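Protokoll der Projektbesprechung Textilhandhabung (Camska)

Beginn: 14 Uhr, Ende kurz vor halb vier
Anwesend: Noreen Cheema (Leitung), Lụa Lò (Protokoll), zwei Hilfskräfte der Datenaufnahme, ein Vertreter von Tsikata
Entschuldigt: Gruppe Beltstead

TOP 1 Protokoll der letzten Sitzung
Ohne Änderungen angenommen.

TOP 2 Stand der Aufnahmen
Frau Lò berichtet. Bis Ende August liegen 303 Sequenzen mit handgeführten Greifern vor, davon sind 58 noch nicht annotiert. Aufgenommen wird weiterhin in bewohnten Räumen, mit zwei Greifern und Kleidung auf dem Bett. Denim bleibt das schwierigste Material — der Stoff ist steif, und die Falten verdecken oft genau die Naht, an der gegriffen werden soll.

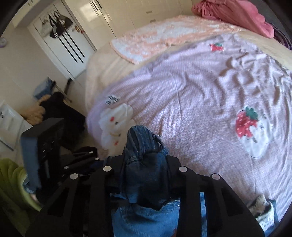 Für die Auswertung wird deshalb getrennt erfasst, ob der Griff an einer Naht, an einer Kante oder in der Fläche erfolgt. Die Unterscheidung war im ersten Durchgang nicht vorgesehen und wird nachgetragen. Aufwand: ungefähr 14 Stunden.

TOP 3 Ergebnis Segmentierung
Das Modell Pruslow trennt Kleidungsstück und Unterlage auf einfarbigen Decken zuverlässig. Auf gemusterten Decken werden Teile des Musters dem Kleidungsstück zugeschlagen. Frau Cheema fragt, ob man auf einfarbige Bezüge umsteigen solle. Nach kurzer Aussprache abgelehnt, die Methode soll in normalen Schlafzimmern funktionieren.

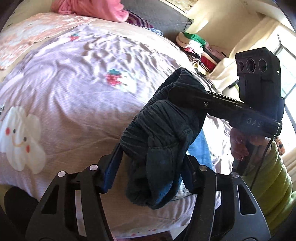 Der Vertreter von Tsikata schlägt vor, die Fehler nach Art des Hintergrunds zu sortieren und erst danach neu zu trainieren. Dunkle Kleidung auf hellem Grund ist dabei der leichtere Fall. Ein Bettbezug wie der lavendelfarbene mit Wolkengesicht und Erdbeeren gehört in die Gruppe »figürlich«, zumal er zusätzlich Falten wirft. Reine Streifen und Karos bilden eine eigene Gruppe. Frau Lò legt die Kategorien an, höchstens 5, sonst werden die Gruppen zu klein.

TOP 4 Verschiedenes
Die Zeitstempel der beiden Greifer laufen bei langen Sequenzen auseinander. Abgleich künftig am Anfang und am Ende jeder Aufnahme. Beltstead hat die Kraftdaten noch nicht geliefert, Frau Cheema fragt nach.

Nächste Sitzung: Termin folgt per Mail.

Protokoll: Lụa Lò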